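Updated 2 August 2019

# How to clean and protect a fabric tablecloth

A cloth that gets used every day needs a different routine from one that comes out at holidays. These steps are for cotton, linen, and cotton blends, plain or printed. If yours is vinyl or oilcloth, skip to the section near the end.

## What you need

- Mild liquid laundry soap
- White vinegar
- Baking soda
- Two clean white rags
- A soft brush (an old toothbrush works)
- A dull butter knife
- A basin or sink large enough to hold the cloth loosely

Use white rags only. Colored ones can leave dye behind when they are damp.

## Test for colorfastness

Do this the first time you wash any printed or dyed cloth.

1. Pick a spot on the hem that hangs out of sight.
2. Dampen it with cool water and one drop of soap.
3. Press a white rag against it and hold for a minute.
4. Look at the rag.

If there is color on the rag, wash the cloth alone in cold water and leave out the vinegar and baking soda. If the rag is clean, go on with the steps below.

Pale blues and pinks usually hold up well. Dark red and navy are the ones to watch, and a cheap red border can ruin a white center in one wash.

## Treat stains first

Treat every stain before the cloth goes into the water. Heat from a dryer or iron will set most of them.

**Grease and butter.** Scrape off what you can with the butter knife. Cover the spot with baking soda and leave it for an hour. Brush it off, then rub in a little soap with your fingers and rinse with warm water.

**Coffee and tea.** Rinse from the back of the cloth with cool water. Mix one part vinegar with two parts water, dab it on, wait ten minutes, and rinse again.

**Red wine.** Blot, don't rub. Pour cool water through the stain from the back. Soap it and let it sit for half an hour. You may need to do this twice.

**Candle wax.** Put the cloth in the freezer until the wax is brittle, then flake it off. Lay the spot between two paper towels and press with a warm iron, moving to clean paper as it soaks up the rest. Colored wax may leave a tint. Treat that as a grease stain.

**Berries and tomato sauce.** Cool water first, then soap. Hang the cloth in the sun if the color can take it. Sunlight does more for tomato than anything I have bought in a bottle.

I tried the Bilteck stain stick for a few months. It was fine on coffee and did nothing on wax. Noémie Bodin, who lent me her grandmother's linens to practice on, uses plain bar soap for everything and her cloths look better than mine.

## Washing

By machine:

1. Shake the cloth outside to get rid of crumbs.
2. Fold it loosely and put it in with nothing else, or with a few napkins.
3. Use cool or warm water and the gentle cycle.
4. Use half the soap the bottle tells you to.
5. Take it out as soon as the cycle ends.

By hand, fill the basin with cool water, add a spoonful of soap, and push the cloth up and down for a few minutes. Let it soak for 16 minutes -- that is one side of a record at my house -- then drain and rinse until the water runs clear. Don't wring it. Roll it in a dry towel and press down along the roll.

Embroidered pieces and anything with lace should be washed by hand every time.

## Drying and ironing

Hang the cloth over two lines so the fold doesn't fall in one sharp crease. Take it down while it is still slightly damp. If you use a dryer, choose low heat and stop it early.

Iron on the wrong side. Start in the middle and work out toward the hem, and pull the cloth straight with your free hand as you go. Linen wants a hot iron and some steam. Cotton blends want medium. For raised embroidery, put a thick towel underneath and iron face down so the stitches aren't flattened.

## Protecting a cloth in daily use 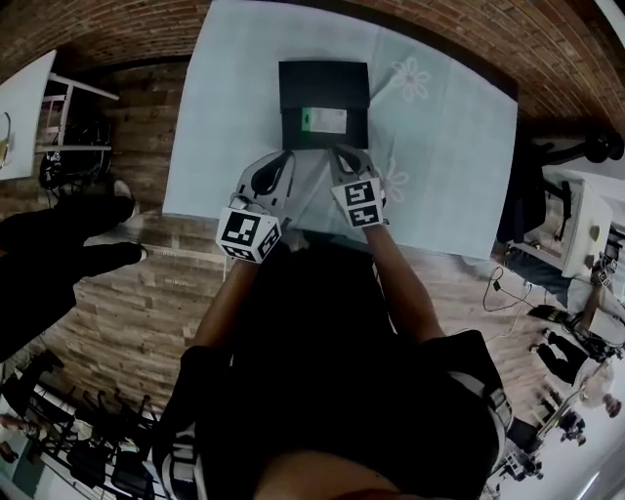

Should you put a pad under a light-colored tablecloth? It's worth doing on a wood table, where a pad protects the finish from heat and keeps the cloth from sliding. Cut it an inch smaller than the tabletop on every side so it doesn't show.

Felt-backed pads are the most common. Flannel by the yard is cheaper and goes in the wash. I-seul Koo uses an old cotton blanket folded once, and it stays put well enough.

Turn the cloth end for end each time you wash it. The side nearest the kitchen always takes more wear, and turning it evens this out. Keep rough-bottomed pottery on a trivet or mat, as it will pull threads if it gets dragged.

## Vinyl and oilcloth

Wipe with a damp rag and a drop of soap, then wipe again with plain water. Never put oilcloth in a washing machine or dryer. Creases will come out if you lay it flat in a warm room overnight. Don't use bleach on the printed side, as it dulls the pattern.

## Storage

Make sure the cloth is fully dry. Roll it around a cardboard tube covered in plain white cotton, or fold it along different lines from last time. Leave out starch if it will be put away for more than a month. Starch attracts silverfish, and it cracks along the folds.

Keep cloths out of plastic bags. A cotton pillowcase is better and costs nothing if you have a spare. I take mine out every March, check for yellow spots, and refold them. Yellow spots on white cotton will usually lift after a night in cool water with a handful of baking soda. On old linen, go slower, and change the water in the morning if it has turned brown.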